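Letness Hand Gripper Check Card, pack of 3
Order code 606

Laminated card for benches where hand-held grippers are used. It follows the Nistor shop rules and fits the Fudum wall holder.

Before each shift:
Open the fingers fully and look at both pads.
Check the screws and the arm bushings.
Keep cables off the walkway.

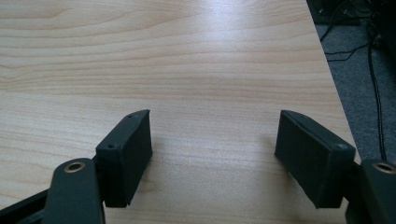
Replace pads after 2000 cycles or at the first crack, and write the change in the log. Cards wipe clean with a damp cloth. Spare holders are sold separately.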